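How to Prepare Your Trailer for Winter on a Long-Term Space

We have lived in our travel trailer on a monthly space at Clurnen, outside Kavilach, for several winters. The first one was bad for us. The water froze in the hose, then in the faucet, and one morning there was ice on the inside of the bedroom wall. Since then we do the work in the fall, in the same order every year, and I write the order down here so that other people on long-term spaces can use it.

This page is for trailers that stay in one place with water, sewer and electricity connected. If you travel in winter, or if you close the trailer and go home, you need other instructions, with draining the lines and antifreeze, and you will not find them here.

Before you buy anything

Read your space agreement again. Most parks have rules about winter, and they are usually at the end where people stop reading. Look for three subjects: skirting, heat tape and propane. Our park does not allow straw bales against a trailer, and it does not allow plain plywood facing the road. It allows foam board if it is painted or covered. Another park on Igwe Road, where we stayed before, allowed only vinyl skirting and wanted to see it before it was closed.

Ask the office these questions, and write down the answers:

Who pays if the park's riser freezes?
Is the riser heated, and is that heater on my meter or on the park's meter?
How deep is the frost line here?
Can I have a bigger propane tank, and who may place it?
Where does the snow plow push the snow?

The last question sounds strange, but two spaces in our row get the whole pile behind the trailer, on the side with the sewer connection.

Step 1. Check the level and the supports

Do this while the ground is still soft. Frozen ground moves, and a trailer which was level in October can lean in January. Put a wide pad under every jack and every support. We use pieces of pressure-treated board, 2 inches thick, and we put them on gravel, not on grass.

Open and close all doors and slide-outs after leveling. If a door rubs now, it will rub more later. Correct it before the skirting goes on, as it is very unpleasant work to crawl behind the skirting with a jack handle in the snow.

Step 2. The water hose

A normal drinking water hose will freeze in one night. You need a heated hose, or you need to make one from a good hose, heat cable and foam insulation. We did both. The bought hose costs more, but it has the thermostat already in the right place and you cannot wrap it wrongly. We got ours from Dusby, the supply store in town, and it is now in its second winter.

Measure the distance from the riser to your inlet along the way the hose will really lie, then choose the shortest hose that reaches. A long heated hose that lies in circles on the ground uses electricity for nothing, and some makers forbid coiling because the hose can overheat. Read the paper that comes with it.

The hose has a plug at one end. Check which end before you buy. Ours plugs in at the park side, next to the electrical box, and our neighbors have one that plugs in at the trailer side and needed an outdoor outlet which they did not have.

Now look at the two ends, where the problems begin. The hose can be warm and the water can still freeze in the last hand's width of metal. Cover the faucet, the pressure regulator and the filter with insulation. If you have a filter outside, the best thing is to take it out for winter and put one inside under the sink. A plastic filter housing cracks very easily.

At the trailer inlet, we put a piece of foam over the connection and then a plastic bag, tied loosely, so that rain does not go into the foam. Wet foam does not insulate.

Step 3. The sewer hose

Many people leave the gray tank valve open the whole summer. In winter this is a mistake. A small stream of water goes down the hose slowly and freezes in layers, and after some days the hose is closed with ice. Keep both valves closed, let the tanks fill, and empty them in the warm part of the day, for us between noon and two.

The sewer line must go down all the way, without a low place where water can stay. The flexible hose nearly always has such a place. We changed to rigid pipe with one short flexible piece at the trailer side. The pipe is supported with blocks and straps, and I checked the slope with a small level along the entire length.
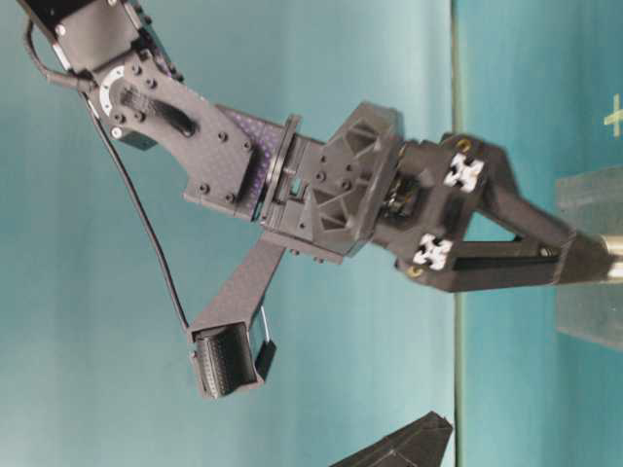
Rigid pipe is fine but please tell people to leave it so it can come apart, wrote one reader after the first version of this page. The reader had glued every joint, and when the trailer had to be moved forward a little in February, the only way was to cut the pipe with a saw. I agree with this. Glue the long pieces if you want, but use a rubber coupling with clamps at the trailer and another one at the ground. Check that your park accepts these couplings.

The same reader asked about tank heaters. If your trailer has an enclosed underbelly with warm air from the furnace, you probably do not need them while the furnace is running. If the tanks hang free, you need skirting first and then perhaps pad heaters. The pads must be the correct type for the tank material, and usually they should be on only when there is liquid in the tank.

Step 4. Skirting

Skirting made the biggest difference for us, bigger than all other steps together. It stops the wind under the floor. The material is less important than the gaps.

For foam board, this is how we do it:

1. Measure the height at every place where you will put a piece. The ground is never flat. On our space it goes from 14 inches at the back to almost double at the hitch.

2. Cut the boards a little too high and trim them at the bottom, so they follow the ground.

3. Put the boards against the lower edge of the trailer, on the inside of the trim if there is room. Do not screw into the walls. We use foil tape on the seams, and a wooden strip on the ground with long spikes to hold the bottom.

4. Close the bottom with gravel or soil. Snow will also close it later, but the first cold nights come before the snow.

5. Make one door, big enough for you to crawl through. Ours is on the side of the water inlet. Use two turn buttons, not tape, because tape will not stick again when it is cold.

6. Keep all furnace exhausts, the water heater door and the refrigerator vents free. This is about your life and not about comfort. If you use a generator, it never runs near the skirting.

Choose a dry day for taping, and wipe the wall first with alcohol. The tape that we put on dirty metal in our first year fell off in two weeks. Take the tape off slowly in spring, on a warm afternoon, or it can pull the decals with it.

If your skirting is well closed, the space under the trailer will stay warmer from the floor and the ground. We put a cheap thermometer with a remote sensor there. When the number gets close to freezing, we turn on a small heat source under the trailer. In our case this is a 100 watt heater made for pump houses, with its own thermostat, fixed on a concrete block away from the foam. Do not use a room heater under a trailer. Foam board burns, and the smoke is poisonous.

Step 5. Electricity

Count what you have on the line in winter: heated hose, tank pads, the under-floor heater, maybe an electric heater inside, plus the microwave and everything else. On a 30 amp connection this is too much very soon. Make a list of the watts and add them. Leave a good reserve, as a heater runs for many hours without stopping.

Look at the plug at the park's box after the first cold night. If it is hot in your hand or has brown marks, stop using it and call the office. Use only outdoor extension cords of heavy type, as short as possible, and keep the connections off the ground.

Step 6. Inside the trailer

Roof vents lose a lot of heat. Vent pillows help, but leave one vent a little open for moisture. Two people who cook and sleep in a trailer make much water in the air, and it goes to the coldest corner. For us that was the corner behind the mattress. We lifted the mattress with an open mat below it, and we leave the cabinet doors open at night on the side of the water pipes.

For the windows we use the thin plastic that you shrink with a hair dryer. It is ugly near the edges, but it works well. Leave the emergency window without plastic, so it can open.

We keep the furnace at 58 at night and we do not go lower, even if we are away for the day. The furnace is what heats the underbelly. If you heat only with an electric heater in the living room, you can sit in a warm room while the pipes below you freeze. This happened to us.

Check the date on the propane alarm and the carbon monoxide alarm. They become too old after some years, also if the light is still green.

Step 7. Propane

With two small bottles you will drive for gas very often in January. Ask a local supplier for a larger rented tank, and ask in September – in November they all have a waiting list. Before you sign, ask if there is a minimum use, and what they charge for taking the tank away in spring.

Keep one full small bottle in reserve even with a big tank. The delivery truck cannot always come up the park road after heavy snow.

If the water stops anyway

First ask a neighbor. If their water has stopped too, it is the park's line and you should call the office. If only yours has stopped, close the faucet at the riser, and look at the hose plug and the outlet. A tripped outlet was the cause for us more often than the cold.

Then warm the ends with a hair dryer, starting from the trailer side, with an inside faucet open. Never use a flame. When the water comes back, go under the trailer with a lamp and look for drops, and look again an hour later – a small crack in a fitting can stay closed while there is ice in it.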